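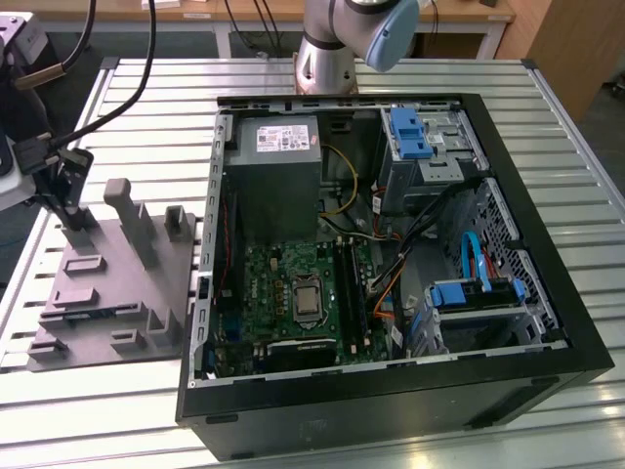

Is an old office tower worth saving? I have my doubts

29 Nov 2025
Filed under: old computers, spending less

Every so often an article goes around telling people that the best computer they can buy is one an office has thrown out. You get a business tower for next to nothing, you put in some memory and an SSD, and it will be "as good as new." I have read this article so many times, with the same photo of a hand holding a stick of memory, that I wanted to check it against a real one. So I've been living with a black tower for most of this month, lying on its side with the panel off, and these are my notes. Some of them are grumpy.

The case came from Keskinen, an office clearance outfit that had a stack of them going out after a dental practice changed over. I paid $21. That's a good price, and I have no complaint about it. My complaint is with everything that gets left out of the story between the $21 and the "as good as new."

First, the inside, which I'll admit I like. These office machines were designed by people who expected somebody to have to fix them. There's a blue plastic latch on top of the drive cage, and the color is the whole instruction manual: if it's blue, you're allowed to touch it. More cases should do this. I have a much newer and much fancier case at home with a glass side, and getting a drive out of that one takes a flashlight and language.

But there's a habit among fans of these machines of going from "nice latch" straight to "therefore a nice computer," and I don't follow. A latch saves you two minutes. It does nothing for the next three years of using the thing.

Memory. This board has two slots. Two! The guides all say "just add memory," as though there were a row of empty slots waiting for you. In a two slot machine you very often aren't adding anything, you're taking out what's there and replacing it with bigger sticks, and what you took out goes into a drawer with all the other sticks you took out of things. It isn't expensive. It is an extra step that the guides treat as free, and there's a ceiling on what the board will accept that you should look up before you order. I did not look it up before I ordered. One pair went back.

Then the processor. I took the cooler off to clean away the old paste, and I'd recommend doing that to anybody who buys one of these, with the reservation that it's the step where you can most easily wreck something. The old paste on mine had gone to something like dried mustard. The chip sits in its metal retention frame and unless you intend to change it, leave the frame alone. I read three different forum threads saying I should "drop in" a faster processor while I was there. I priced one. For the money I could have bought two more of the whole computer, and the people who had done it reported that it felt a bit quicker, which is what people always report after spending money.

My friend Shahla Jalali disagrees with me about this and has asked me to say so. She put a faster chip in hers and swears by it. I asked what it did better and she said it "feels less tired." Fine. I'm writing it down.

The power supply is where I get properly suspicious. It's the gray box in the corner with the label full of small print, and it's the part the guides skip. They'll tell you to add a graphics card, and there's a line somewhere near the bottom saying "make sure your power supply can handle it." Well, how would a beginner make sure? You have to read the label, add up what you've got, and then find out if the maker used the ordinary connectors or something of its own. Plenty of office machines use something of their own. If yours does, a standard replacement from the store either won't fit the hole or won't plug in, and you're into adapters, and I don't love adapters on the part that carries the power.

I didn't replace mine. I also didn't open it, and you shouldn't either. Power supplies can hold a charge after they've been unplugged. If a supply smells burnt or makes a noise it didn't make before, it goes to the recycler.

Drives next. There's a cage up top and a lower bay with a blue bracket in it, so there's room for two drives without any cleverness, and the cables were already there, an orange one and a blue one. I spent longer than I'm proud of looking up whether the color of a SATA cable means anything. As far as I can find, no. It helps you follow which one goes where and that's the end of it. If somebody tries to sell you a "fast" red one, keep your money.

The SSD is the one upgrade where I have to eat my words. I went in expecting to write a paragraph about how it's overrated. With the old hard drive this thing took so long to get to a usable desktop that I'd leave and start the dishwasher. With the SSD it's there before I've pulled the chair in. I tried it both ways more than once, on the same install, in case I was fooling myself. So: that claim holds up. It's the only claim in the usual article that held up completely.

Now the cabling, which I'd call the real job. The bundle in this one runs down from the drives toward the board, black and orange together, and it sits over whatever you want to reach next. Photos in guides are nearly always taken after someone has tucked it all away. Yours won't look like that. Before you unplug anything, write down where it went - on paper, with a pencil, next to the computer. I know everybody says "take a picture with your phone," and I did that as well, and half of what I needed to know was behind a cable. The pencil notes were better.

Things I'd do again: ground yourself on bare metal before touching the board. Unplug it from the wall and hold the power button down for a few seconds. Lay the tower flat. Working on one of these upright is a way to drop screws somewhere you'll hear for years. Put the screws in a jar lid, and the odd long one in a separate lid. Dust it outdoors if you can, with short bursts, and hold the fan blades still with a finger while you do it.

Things I bought and regret: the Dreso cleaning kit, which is a paintbrush, a cloth and a bottle of alcohol for the price of a decent lunch. You own a paintbrush. The Flerkis magnetic mat is supposed to hold your screws in labeled squares, and it does until you pick it up. I wanted to like it.

Which brings me to the money. The tower was $21. By the time I'd added the memory, the SSD, paste, a wireless adapter (it had no wireless, and none of the articles had thought to mention that an office machine might not), and the two regrets, I was at $122 all told. The new Eveo mini desktop at the store near me is $589. So I'm a long way ahead, and I suppose this is where I'm expected to say that the articles were right.

I'm not sure they were. Somebody who pays $589 carries a box home and is writing email after supper. I spent six evenings. I enjoyed four of them. If you don't enjoy any of them, then you've done a lot of unpaid work to own an old computer, and it may come with a fan noise you can't find the source of, as mine does. There's also the electricity, which I haven't measured and won't pretend to have. An older tower left on all day is going to use more than a little box will. Anyone who says it "pays for itself" should show the meter.

And check the operating system question before you pay for anything. A lot of these machines are too old for the current version of Windows by the official rules. There are ways around that, and I've seen them recommended very cheerfully by people who won't be there when an update breaks it. I put Linux on mine and it has been fine for what I do, meaning a browser, letters, and an unreasonable number of scanned seed catalogs. I would not hand it to my aunt that way without being ready to answer the phone.

Who should buy one, then? Somebody who wants to learn what the parts are. I really mean that. A case like this is about as good a teacher as you could ask for, big and roomy and cheap enough that a mistake is only annoying. A kid who is curious should have one. Somebody who needs a second computer for a workshop or a sewing room, where it'll get dirty. And somebody who already has a spare SSD sitting around, because then the sums change a lot.

If you just need a computer, be careful who you listen to. A person who writes about old computers has usually got a drawer full of spare parts and has stopped counting what was paid for them. I include myself.

A few answers to things people asked after my last post:

Arvo Laitinen wanted to know if the expansion card in these is worth keeping. Depends what it is. Look up the number on its label before you toss it. If it does nothing you need, pull it and cover the slot so you don't have a hole in the back letting dust in.

Friederike Kleinschmidt asked if she should replace the little coin battery on the board. If the clock is wrong every time you've had it unplugged, yes. They cost very little, and I'd do it while the side is off.

To the person who wrote to say that I should've vacuumed it: people have done it and got away with it. I still wouldn't put a household vacuum near a bare board.

I'm going after the fan noise next. My money is on the power supply, which would be irritating given what I wrote up there, and if that's what it is I'll post the price of the replacement, including shipping.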